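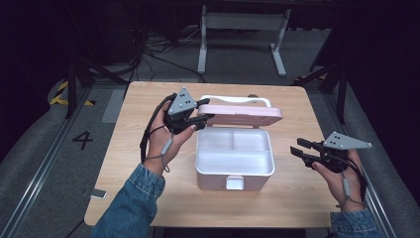
Who Teaches the Robot to Close the Lid?

Grown-ups who work in warehouses close a lot of lids. At the Tostbridge packing house, a busy shift means 2000 boxes, and every one of them has to be shut before it goes anywhere. You would think a robot could take care of that. Robots build cars, after all.

A lid is harder than it looks, though. You have to find the edge, push hard enough to move it, and stop before you crush the thing. You learned this when you were very small, probably by pinching your finger. A robot has no finger to pinch and has to learn some other way.

One way is to copy people. A worker holds a gripper in each hand. A gripper is a sort of mechanical claw, with two jaws that open and close. The worker uses the jaws to do the job, and a computer keeps track of how the grippers move. Then the worker does it again. And again. At Tostbridge they aim for 200 goes at each job before the robot gets a turn, and the robot's first turn is usually terrible.

So is the robot taking somebody's job? It's a fair question, and the people at Tostbridge asked it too, rather loudly, at a meeting with cookies.

The answer is a bit of yes and a bit of no. The robot there is called Clanau, and it now does the plain boxes, the ones that are all the same. That used to keep 60 people busy with very sore wrists. Some of them moved to the repair bench. Some became teachers, which means they spend the day showing lids to a machine. A few didn't like the new work and left for the Murkard bakery, where the dough is still somebody's problem.

The teachers say the work is odd. You have to slow down and think about things your hands normally do by themselves. Try it at home with a lunch box. Use 2 wooden spoons and keep your fingers out of it. How long did you take? Did the sandwich survive?

Clanau still gets stuck when a box arrives upside down. It waits, a yellow light comes on, and a person walks over and turns the box the right way up. The light comes on most often just before lunch.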